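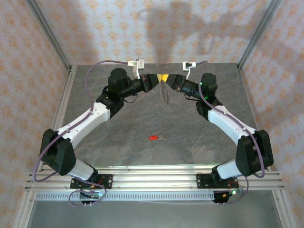 Pattern and Surface in Interiors
Week 5 handout: Repeat, Scale and Ground
Course tutor: Kusum Shukla

Read this before the studio session and bring it with you. The sample library now holds 2,077 papers and fabrics, and the drawers have been relabeled by type of repeat, so the terms below are the ones you need to find anything.

1. The repeat

A repeat is the smallest part of a pattern that can be copied across and down to make the whole. On a printed paper it is measured two ways. The vertical repeat is the distance from a point on one motif to the same point on the next one down. The horizontal repeat is the same measurement taken across. Many papers fit their horizontal repeat exactly into the width of the roll, which is why students often forget it exists. Fabric is less regular, and printed fabric can drift off the grain by a finger's width over a long drop.

To find a repeat on an unmarked sample, choose a small, odd detail such as a bent leaf or a broken line. Do not choose the biggest flower. Large motifs are often drawn in two or three slightly different versions, and you can measure between two that only look alike.

2. Types of match

Straight match. The pattern lines up at the same height on every strip. All strips are cut the same.

Drop match. Each strip is shifted down, usually by half the vertical repeat. In a half drop, every other strip is the same.

Random match. The pattern needs no lining up. Most vertical stripes and many plain textures fall in this group.

A half drop hides the roll width better than a straight match does. The eye follows the diagonal and loses the vertical joins. This is the main reason for the diamond layouts you will see over and over in the drawers, where small sprigs sit on the points or in the centers of an open lattice.

3. Printed pattern and relief pattern

So far we have talked about color on a flat ground. Pattern can also come from the shape of the material. Embossed paper, waffle cloth, quilting, pressed tin and ribbed tile all depend on high and low areas, and you read them through light and shade as well as color. A relief pattern in a single color changes during the day much more than a printed one does. Under side light the low areas go dark and the grid becomes strong. Under flat light from the front it can nearly vanish.

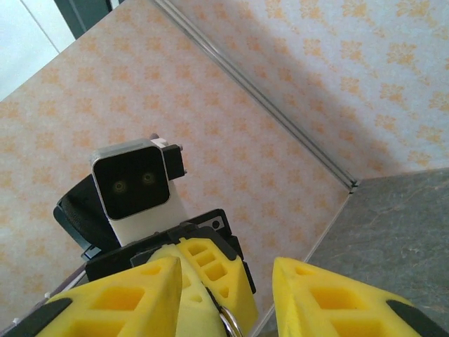 Relief pattern: recessed squares and rectangles between yellow ribs.

When you draw a relief pattern, shade the low areas first and leave the high ones as bare paper. Students who outline every cell end up with something that looks like a printed check.

Note for the notebook task: label each sample P (printed), R (relief) or B (both). Damask cloth causes arguments every year. The figure in a true damask is made by the weave, so for our purposes it is R, even if it feels almost flat. A damask-style wallpaper printed in ink is P.

4. Scale

Scale means the size of the motif compared with the room and with the other things in it. There is no rule that small rooms need small patterns. Very small motifs blend together at a distance and give you a tint, so a paper with tiny orange leaves on a pale ground can turn into a light peach from across the room. You should look at every sample from three places: in your hand, at arm's length, and from the far side of the studio. Write down the main color you see from each.

Aarti Pal's project for the Zimville reading room is in the April folder and worth looking at for this. She used one floral at two sizes. The larger size reads as flowers from the door, and the smaller one, on the short walls, reads as plain color until you sit down beside it.

5. Ground and neighbor

The ground is the area behind the motif. It usually covers more of the surface than the motif does, and it is what has to get along with the floor, the counters and the trim. Check the ground color first. A pale bluish ground beside a warm beige floor will look colder than it did in the book.

Stone and stone-look surfaces need extra care. Veins and speckles are a pattern too, with no regular repeat, and they can fight with a busy paper. A gray with faint veining is usually safe next to a small regular motif. The two differ in color and in kind, so neither looks like a failed copy of the other. 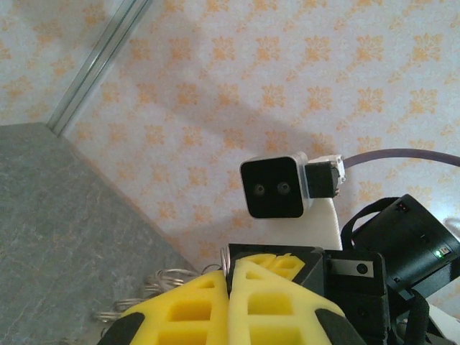

Small orange motif on a pale ground, next to mottled gray.

Edges matter here. A metal trim strip makes a clean stop between two surfaces and also adds a bright line, so decide if you want that line before you specify it. If not, use a trim close to the ground color.

6. Light and shadow on pattern

Look at samples under the lamp that will be used in the room. The studio lamps are 3,000 K, which is warm, and oranges and peaches gain strength under them. Blues and grays lose some. Cast shadow is a separate question. A soft shadow lowers the contrast between motif and ground without wiping out the motif, and a hard one cuts a new shape across the pattern that may be stronger than the pattern itself.
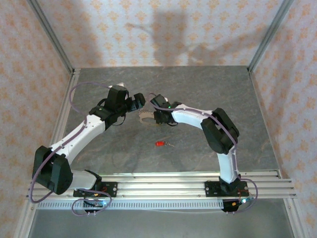 For the written part, pick one wall you pass every day and note what falls on it in the morning and again after 4 p.m. A plant, a chair back or a stair rail will do. Half a page is enough.

7. Cutting lengths

Work in one unit from start to finish. For a straight match:

Wall height plus trim allowance, divided by the vertical repeat, rounded up to the next whole number, times the vertical repeat, equals cut length.

Take a wall 300 cm high with a trim allowance of 10 cm and a repeat of 50 cm. 310 divided by 50 is 6.2, which rounds up to 7. The cut length is 350 cm, and 40 cm of every strip is waste. Large repeats cost more for this reason, even at the same price per roll. For drop matches, use the method in Effie Dalgleish's worksheet — the second version, as the first has an error in the last line.

Reading
Shakuntala Malhotra, notes on block-printed borders, in the course folder
Špela Kneževič, "Reading a Half Drop," handout from last year, pages 2 to 5

Bring to the session
Tape measure, tracing paper, soft pencil, three samples signed out in your own name. Samples from the Liradwood drawer stay in the studio.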